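About Dullano

Dullano is a small research group for robot manipulation. We were started by Simão Azevedo and Kaj Briem, who before worked together on packing machines at Busumer and were tired of programming every grasp by hand. Today we study one question: how much can a robot learn about handling objects when the training data comes from people and no robot is present at the recording?

Our method

We collect demonstrations with a hand-held gripper. The person holds it, does the task in the normal way, and a wide-angle camera on the tool records what the fingers meet. From the video we compute the path of the gripper and the opening of the jaws, and a policy is trained on both. Because the tool is light, we can record in many different places, also in exhibition halls, where the lamps and the background are very different from our lab. Paper and cardboard objects interest us most, for they give way when the jaws close too hard. 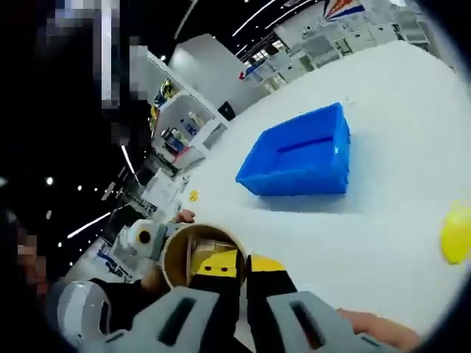

What we have found

In our Flolatstead study we trained one policy on 523 demonstrations from a single room and another on 244 demonstrations from 20 places. The second policy did better on tables it had never met, even with less than half of the data. It still makes mistakes with shiny objects, and we are working on this now.

Working with us

Each January we take students for a research stay. Our partner Steinarsdóttir lends us space for the robot tests. If you have a task with difficult objects, please write to Kaj.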